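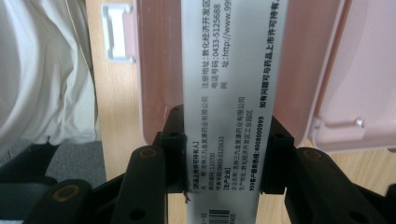

Dilani Akanda
December

Search this site Go

Speaker notes: Supplements for cats and dogs, and what the label owes you

(Wait for the back rows to sit. Start without the slides.)

Who gives their dog or cat some kind of supplement? Hands up. Keep your hand up if a vet told you to. Most of the hands usually go down at this point, mine included, for years.

I gave my old cat a joint powder every morning because the lady at the feed store gave it to hers. I never asked what was in it. I paid for it, I stirred it into the tuna, and when he jumped on the counter I told everybody the powder was working. He had been jumping on the counter all along. That's where I kept the tuna.

(Slide 2)

So tonight is about reading the label. I'm not a vet. I ran the front desk at Navaratnam Animal Clinic for 15 years and I heard what people were told at the store, what they saw online, and what they had in their bags. I'll tell you when something is my opinion. A good deal of it is.

First question to ask of any jar: how much of the thing is in one dose? I mean the one ingredient you bought it for. A front label that says 800 mg may be giving you the weight of the whole chew, and a chew is mostly flour, fat and chicken flavor. Turn it around. If the back says "proprietary blend" and gives one total for the lot, you don't know what you bought. The company knows. It chose not to say.

Second: dose for what animal? A chew meant for a 72-pound Lab gets handed to a dachshund all the time. "One daily" with no weight chart is a lazy label and I'd put it back on the shelf.

Third: who do you call? A real address and a phone number that somebody picks up. Try it before you buy. I've done this at 2 in the afternoon, regular business hours, and sat listening to music until I gave up.

(Pause for questions here if they look restless. Someone will ask about fish oil. Say: ask your vet, bring the bottle, it adds calories, and too much can give a dog loose stools.)

(Slide 3, the three jars)

Now, words I don't trust. "Supports." Supports joint health, supports a calm mood, supports a shiny coat. It sounds like a promise and it's worded so you can't hold anyone to it. A chair supports me. "Vet approved" is another one. Which vet? Approved how? "Natural" tells you nothing about safety. Onions are natural and you can make a dog very sick with them.

Reviews. Folks, please. A dog on a new chew is also a dog whose owner has started paying attention. There are more walks and less table food. Limps come and go, too. People buy the jar in the worst week, then the worst week passes, and the jar gets five stars.

Shafiq Karunaratne and I argue about this. He boards dogs and he sees more of them in a summer than I do in a year, and he swears by calming chews for the nervous ones. I asked him if he'd ever tried giving half of them a plain biscuit. He said he didn't have time for that. Fair enough, but then I don't know either, and I'm keeping my money.

(Slide 4)

Human pills. This is the part I want you to write down. Do not give your pet something out of your own medicine cabinet unless your vet has told you to, by name and by amount. Acetaminophen can kill a cat. Ibuprofen is dangerous for both dogs and cats. Some sugar-free products have xylitol in them, and that's an emergency for a dog. If it's already down, call your vet or a pet poison line now, and have the package in your hand when you call. Don't wait to see how he looks in the morning.

Keep the leaflet. I know it's folded up tiny and the print is awful. Keep it with the bottle anyway.

(Slide 5. Skip if running late.)

What would change my mind about a product? A trial in actual cats or dogs, with a comparison group, where the people scoring the limp didn't know who got what. And I'd like to see who paid for it. Some products do have decent work behind them, and a few vet diets do too. Ask your vet to show you. A good one won't be offended.

Before you buy anything for a stiff older dog, get him weighed. If he's heavy, a bit less in the bowl will cost you nothing, and I'd start there. I've watched people carry out a forty-dollar jar and a bag of bacon treats together.

(Handout is the one-page label checklist. Extra copies by the coffee. Remind them to take their own jars home, we had four left behind last time.)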